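Polling place inspection: Cusisau Hall, Varnasley
For the amalgamation plebiscite (Judia and Varnasley shires)
Inspected 13 April 2018. Comments are the inspector's own and were typed up the same evening, which may explain their tone.

Key: OK = fine as is. FIX = must be fixed before doors open. WATCH = legal, but keep an eye on it.

1. Approach and parking

1.1 Street number visible from the road — FIX
The hall is at 305. The letterbox agrees. The sign over the door gives no number at all, only the name, in a shade of brown chosen to match the bricks.

1.2 Accessible parking bay marked and clear — FIX
Marked, yes. The skip parked in it has been there since August and has started growing a small wattle. The shire was told to move it. It replied that the skip belongs to the other shire, and so we have our first taste of how the amalgamation might go.

1.3 Path from car park, trip hazards — WATCH
One lifted paver near the tap. Paint the edge yellow if it can't be relaid in time.

1.4 Campaign signage outside the 6 metre line — FIX
Line not yet chalked. Both the Yes and No camps have already tied corflutes to the same fence, on the wrong side of where the line will be, so at least they are equal in error. Cable ties to be cut, signs to be handed back and not binned. Last time we binned them there was correspondence.

2. Entry

2.1 Ramp gradient and handrail — OK
The ramp is the best thing about the building. Handrail solid on both sides.

2.2 Doorway clear width — OK
Fine with both leaves open. With one leaf open it is a doorway for thin people, so bolt back both.

2.3 Door hardware — WATCH
The left bolt drops by itself if the door is slammed. Wedge it. Use the rubber wedge in the kit and leave the folded how-to-vote cards out of it. They are campaign material, and they also slip.

2.4 Matting — FIX
Curled at one corner. Tape down or take up.

3. Main hall

3.1 Emergency exits unlocked and unobstructed — FIX
Rear exit is unlocked. It is also behind the piano. Piano to be moved to the stage side before the tables go out.

3.2 Exit signs lit — OK
Both lit. One buzzes.

3.3 Capacity — WATCH
The plate by the door allows 80 at any one time. There are more than 1,000 people enrolled for this booth and past experience says a good share of them come straight after the under-nines finish. Queue to be held outside, under the verandah. If it rains the queue will have views about this, and the presiding officer should let it express them and then hold it outside anyway.

3.4 Extinguishers in date — OK
Tags current. The one near the kitchen is being used as a coat hook.

3.5 Heating — WATCH
Wall heater works. Nothing combustible within a metre, and for the day's purposes ballot papers are combustible.

4. Voting screens and tables

4.1 Screens stable — FIX
The cardboard screens are the Kauppinen flat-pack type. Tab A goes in slot B on the drawing and in slot C on the object. Assemble a test one the day before. A light lean from an adult should not bring it down, and two of the old stock failed this with some flair.

4.2 Low screen for seated voters — OK
Present, correct height, turning circle adequate once the lectern goes.

4.3 Pencils and strings — WATCH
String short enough that it can't reach the floor. Every year a voter brings a pen in case somebody rubs out the pencil. They are entitled to. Do not argue, the queue is long enough.

4.4 Sight lines — FIX
The mezzanine looks straight down onto the screens. Rope off the stairs. The secret ballot has been ours since the 1850s and it would be a pity to lose it to a balcony.

5. Electrical

5.1 Leads tagged and run along walls — FIX
The orange lead crosses the middle of the floor. Reroute behind the stage.

5.2 Power boards — FIX
One board plugged into another. Separate them. The urn gets a wall socket of its own, and if there is any conflict between the urn and the roll-marking laptops, the laptops win. I expect this to be the most contested ruling of the whole plebiscite. 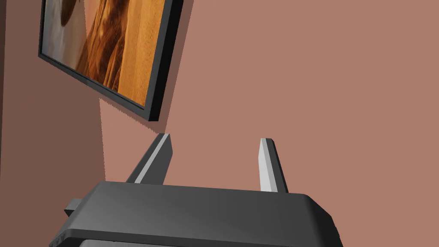 6. Ballot boxes and storage

6.1 Seals intact and numbers recorded — OK
Recorded on the green form. Spare seals are with the presiding officer.

6.2 Lockable room — WATCH
The storeroom locks. The key is on a nail beside the storeroom. Take the key off the nail.

6.3 Manual handling — OK
Two people to a full box. Nobody is to carry one down the ramp alone to show that they can.

7. Outside stalls

7.1 Sausage sizzle, distance from entry — WATCH
Gas bottle chained, upright, downwind of the queue. Stallholders have asked whether onions count as an inducement. They don't. Serve both sides.

7.2 Cake stall — OK
No hazards found. Table level, legs locked.

8. Reinspection

All FIX items to be signed off the afternoon before polling. If the piano has not moved by then, the rear exit fails, and the booth shifts to the Varnasley school gym, where the paperwork starts again at 1.1.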